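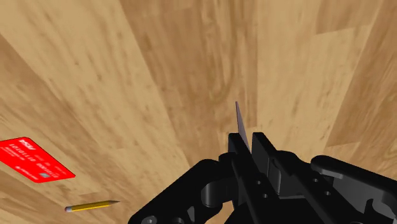

Vutley is a shared workshop on the back side of Tandumville, and for the past while its main occupation has been teaching one robot arm to tidy up after people who won't. We do other things too. There is a lathe, a sewing corner, and a kiln that is going to be fixed in September. But if you came to this page you probably heard about the arm, so we'll start there. It lives two lives, one bolted to a bench and one in simulation, and the simulated one gets the nicer floor: wide planks with a lovely grain, no sawdust, no glue. On that floor we put the small flat stuff that defeats grippers everywhere. A red card, a yellow pencil, and the thin lavender thing between the fingers, held on edge, which in our line of work counts as a glamorous evening.

## How we got here

Lorcan Hanrahan started Vutley in his garage with a drill press, a folding table and an understanding with his family about noise. The understanding didn't last. He signed a lease on an old upholstery shop, put an ad on the bulletin board at the grocery store, and was surprised to find that other people in Tandumville also owned half a robot.

The first arm was called Iwasaki, after the name penciled on the crate its motors came in. It had a reach of 300 millimeters and the temperament of a shopping cart. It could wave. It could knock over a cup, and did so for visitors. Its elbow now holds the bathroom door open.

The second arm is Zillier, and Zillier is the one we mean when we say "the robot." The shoulder has been rebuilt 4 times. The base is made of 107 parts, if you believe the spreadsheet, and we've stopped asking the spreadsheet follow-up questions.

## Why we practice in simulation

Mostly money. A real finger that drives itself into a real bench costs us a finger and a Saturday. In the simulator you hit reset and go get coffee. We can also leave it running overnight, when it makes no noise and the upstairs tenant has no opinion of us.

Our longest batch so far was 1,296 grasp attempts, and someone sat down and went through the failures one at a time with a bag of pretzels. Thin objects were the trouble. If the fingers come down a hair too high they close on air, and if they come down a hair too low they try to pick up the building. We spent a whole winter on that hair.

The real bench is less forgiving and worse lit. Things that work on the computer arrive there and forget everything they know. We keep a notebook of the differences, and it's the most useful object in the shop, ahead of the good screwdriver.

## Who we are

Members, mainly. A couple of machinists, a dental hygienist with terrifyingly steady hands, some high school kids who are better at the code than the rest of us and are polite about it. Lorcan still has the keys and still does the wiring, and he labels every cable in handwriting only he can read.

You don't need to know anything about robots to join. You do need to sweep. The arm isn't ready to do that for you, and we'd ask you not to bring it up in front of Lorcan.

## Visiting

Open bench is Wednesday at 7 p.m. Come in through the side door; the front one sticks. If you have a build of your own that has stalled out, bring it, along with whatever screws came with it. We have plenty of screws and they will all be the wrong size.

Dues are paid monthly and posted by the sink. Closed-toe shoes, please. Safety glasses are in the blue bin, and the pair with the tape on it is everybody's second choice.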